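4.3 Handling bagged produce during the June open day

The third part of the study was carried out with visitors present. The Gandumis laboratory opens its main hall to the public once a year, and in June we ran the bagged-produce task there from late morning until 4 p.m. The robot, its gripper and the control software were the same as in Section 3. The objects and the order in which they were presented were left to the visitors, within the limits given below.

The task was to take hold of a clear plastic bag with produce inside, lift it clear of the work surface and put it down in a marked area. Visitors were given a choice of bags and could lay them down in any position inside the reachable zone. They could fold the bag over, turn it, or leave it as it fell. We asked them to keep their hands behind the line while the arm was moving, and an operator held the stop button throughout. The operator in the morning was the second author; Gilberto Grajales took over after lunch.

Clear film is a known difficulty for the grasp planner. The wrist camera receives both the color of the contents and the reflections from the film, and the two change independently as the arm comes closer. In the training set collected at Zullham, which holds 2,596 episodes, the light came from one side and was kept constant. In the hall it came from several directions. Figure 7 gives two wrist-camera views from the session. 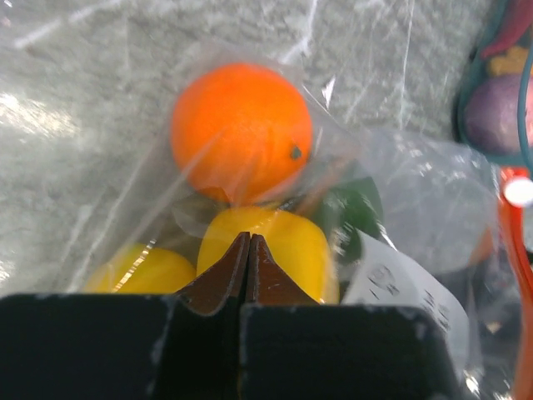
The planner scores candidate grasps in two groups. Grasps of the first group close on the contents through the film, and grasps of the second group close on loose film only. The first group is preferred when a rounded object can be separated from its neighbors, even in part. The second group is used when the contents lie too close together or when glare hides their outline. Visitors tended to place the bags with the fullest side up, which favors the first group. Children often pushed the contents to one end and spread the rest of the film out flat, and these layouts were harder for the planner to score.

After each attempt the operator recorded the outcome on a tablet under one of four headings: placed, dropped, no contact, or stopped by operator. Reinhold Fröhlich checked the entries against the video afterward. Attempts in which a visitor moved the bag after the arm had started were left out of the analysis, and so were all attempts made while the Biko display stand was being moved past the work cell – the vibration of the floor was visible in the force signal.
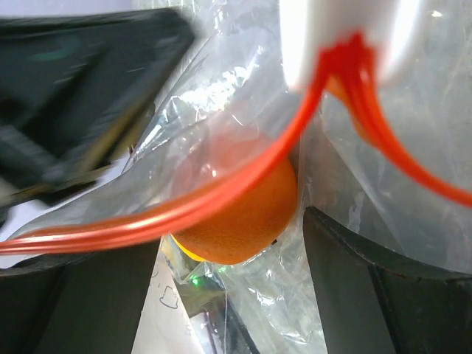

Figure 7. Wrist-camera views of bagged produce between the gripper fingers, open day session. Source: authors.

Color alone was a poor cue in this setting. Where other items of a similar hue came near the produce, the segmentation sometimes joined them into one region, and the proposed grasp point moved away from the fruit. The depth channel helped only a little, as readings on the film were sparse. We did not retune any thresholds during the day. A version with a separate reflection mask, based on the Adeleke filter, was tested later and is reported in Section 5.

The wrist view was shown to visitors on a large monitor beside the cell. This had an effect we had not planned for. After watching a few attempts, several people began to lay the bags so that the screen showed as much glare as possible, and the later attempts are therefore harder than the earlier ones. We treat the session as one block for this reason and make no claim about change over the day.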